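Intro to Automation, Handout 7: Notes from the Utora open day
Read before the September lab.

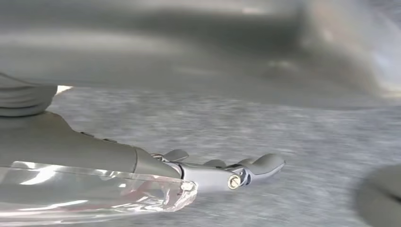
Fig. 1. Finger of the robot hand over the work surface, seen from the wrist.

We visited the Utora workshop in Prusterden on 2024-06-16. Pendo Mfaume ran the hand demonstration and Shabani Shemweta took questions at the controls. The notes follow the order of the talk.

1. The finger. It is built in segments with thin seams between them. In Fig. 1, find the knuckle toward the outer end, with the small silver pin at its side. The tip past it is a rounded pad. Label the knuckle and the pad on your own sketch.

2. The cover. A clear plastic shell sits under and in front of the grey housing. Mfaume's advice was to check the shell before every session and to replace it if it has cracked.

3. Wrist view. The operator works from a view like the one in Fig. 1. Close parts blur easily, and so does the surface when there is motion. Shemweta told us to slow down before contact and wait for a sharp view.

4. Figures given in the talk. The hand weighs 570 grams. Staff inspect the joints every 1000 cycles. New operators do 200 practice grasps before they work alone.

Questions to the speakers: someone asked if the same hand is used at the Simiyu site. It is, with a different control program.

For the lab: bring your sketch and half a page on how you would plan a slow approach to a flat surface. Hand both in at the start.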